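4.2 Short pick-and-place trials with the Zunavus kit

The second part of our evaluation looks at the Zunavus gripper kit as it is sold, with the stock fingers, the stock mounting plate and the software that comes in the box. We wanted to know how far a small lab could get in an ordinary working week without making any parts of its own. Section 4.1 dealt with mounting and first start-up, and that went faster than we had dared to hope. In this section we turn to handling, and to thin, light, awkward things in particular.

Pens and markers make a very good test. They are cheap, everyone has them, they roll, and they punish a gripper that closes even slightly off centre. A pen held by its rear end also works as a long lever, so a small error at the fingers becomes a large one at the tip. Earlier reviews of low-cost grippers have mostly used cubes and balls, and we think this has made several products look better than they are (and one or two look worse).

All trials used the kit's default settings unless we say otherwise. The arm was driven through the Jornik bridge, version as delivered, with the Kaushik planner on top. We ran 400 trials in total, split evenly between picking a pen out of a cup and putting one back in. Closing force was left at 35 per cent of the maximum, the value the quick-start guide suggests for "office items". We tried lower values during set-up and found them usable, but the pen tended to turn between the fingers once the arm sped up.

The results are really encouraging. In the picking trials the fingers found the barrel on the first attempt in nearly every case where the pen stood clear of its neighbours. Failures were almost all of one type: two pens leaning together, with the fingers closing on both. The software noticed this more often than we expected, as the measured opening was too wide for a single barrel, and it backed off and tried again without help from us. It is a simple check and we were delighted to see it switched on by default.

Putting a pen back is the harder task. The cup opening is small compared with the swing of the tip, and the planner has to know where the tip is, which the kit does not measure directly. Zunavus handles this with a short "show" move before each placement. The arm lifts the object to one side and holds it still while its length and angle are estimated, and then carries on. This costs time – we would have liked a way to skip it for objects already seen – but it made placement far steadier in our hands.
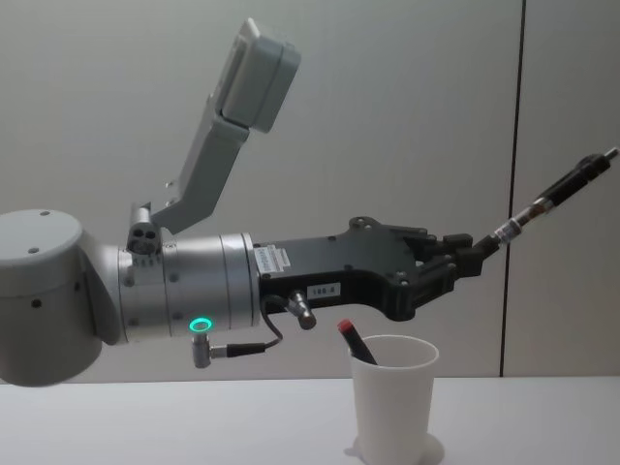
Figure 6. Robot arm with a pen in the gripper, above a cup holding a marker.

We also varied the angle of the grasp. Drerkomari, the supplier of our arm, recommends keeping the wrist level for light loads, and with a level wrist the kit did its best work. Steeper wrist angles brought the gripper body close to the rim of the cup and the planner began to choose long detours. None of these ended in a collision, though some were slow enough to spoil the timing figures, and we have left them out of the averages in Table 3 and listed them separately.

Wear was the last question. After 1000 open-and-close cycles, run without an object, we repeated 10 of the placement trials and could find no change in behaviour. This is a small sample and we do not want to lean on it. A longer run is planned for October, with softer objects included.

Two smaller complaints. The error messages passed through the bridge are cut short, so that a failed grasp and a lost connection look the same in the log, and the guide gives finger travel in one unit and the software in another. Both are easy to mend. Neither takes much away from a kit that handled a fiddly task well from the first afternoon, using settings that a newcomer would be likely to pick.

4.3 Repeatability across operators

The trials above were all started by the same person.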